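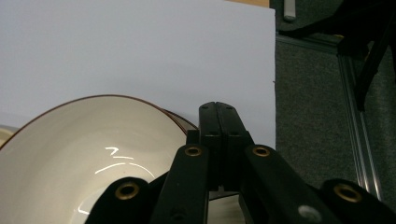
Coralie Kereama wrote:

> I don't think you should go on using that gripper until you know why it let go. We had the same kind of thing on the old Baxter in October, and everybody told me it was grease on the dish, and I believed them for far too long. Have you pulled the finger pins yet? And does the log show the width changing BEFORE the drop or only after? Those are two different faults and I'd want to know which one I had before I touched a single screw.
>
> Also, please tell me you are not standing over it in socks.

Hello Coralie, and hello everyone else on the list,

Thank you for writing back so quickly, and for being stern with me, which I needed. (Shoes, yes. I went and put them on right after I read your message.)

I should fill in the people who missed the first part of this. We've been working on table clearing for Grondodel, bowls and plates mostly, with the hand-held gripper for the demonstrations and the matching one on the arm for playback. On 5 December 2022 the arm one opened by itself at the top of a lift, with a bowl in it. No command to open, no stop pressed, no error on the screen. The bowl hit the edge of the table and went everywhere, and I spent a good part of the evening picking slivers out of the carpet with a strip of tape wrapped around my hand. Nothing worse than that happened, but my hand had been under there a minute earlier to straighten the cloth, and I have thought about that more than I'd like.

So, to your questions. I did pull the pins, all of them, on both grippers, and laid them out side by side on a towel. The hand-held one is fine. It's stiff and a bit squeaky, the way it has always been, but nothing wobbles. On the arm one, the left finger had play in it that you could feel with your eyes closed, and when I held the pin up to the window there was a bright worn step on one side. I took it for the whole answer and was very pleased with myself for the length of one cup of coffee.

Then I looked at the log the way you told me to. The width starts creeping BEFORE the drop! It goes out a little, comes back, goes out a little more, and then the reading jumps from 71 to 105 between one line and the next, and the controller (which is the Vonar one, same as yours I believe) decides that the fingers are far too wide and does something about it. What it does, as far as I can make out, is give up holding force while it finds its zero again. It doesn't tell anyone. It just lets go, finds zero, and carries on with the path as though it still had a bowl.

I was able to get it to do it again. I put a folded dish towel in the fingers so there was nothing to break, set the lift going, and wiggled the encoder cable gently where it comes out of the wrist. Out of 8 lifts it dropped the towel in 3, always when the wrist was turned toward the wall and the cable was pulled tight. With the cable taped down in a loose loop I couldn't make it happen, but please don't take that as a fix. A loop of tape is a loop of tape.

Where I've ended up, then, is that there are two faults and I nearly stopped at the first. The worn pin gives a sloppy finger and probably explains why our bowls have been sitting crooked for a while. The cable and the silent re-zero are what let go. I've written the second one up for the people at Gestgate who maintain the driver, with the log attached, and asked them whether losing the encoder could freeze the fingers where they are and stop the arm. They haven't answered yet, but they're usually good about it.

Until then, this is how we're running here:

The arm gripper is off the arm and in a drawer with a note on it.
Demonstrations go on with the hand-held one only.
When the arm goes back to work it starts with towels, then the plastic bowls, and the real ones last of all.
Nobody reaches under a held object, for any reason, and that includes me and the tablecloth.

I have one question for the rest of you. Our pins have 3000 cycles on them, going by the counter in the controller, and I don't know whether that's early for such a step to show or quite ordinary. If you have the same fingers, would you mind pulling one pin and having a look? It takes a small hex key and a little patience with the clip, and you'll want something under it, because the clip flies. Mine is behind the radiator now.

Coralie, did your Baxter ever show the width creeping like that, or did it go all at once? And do you still have the October log? I'd love to lay the two next to each other. If it's too big to send to the list, send it to me directly and I'll post the few lines that matter.

Thank you again, truly. I'd have swapped the pin and put it straight back up.

Warm wishes to all of you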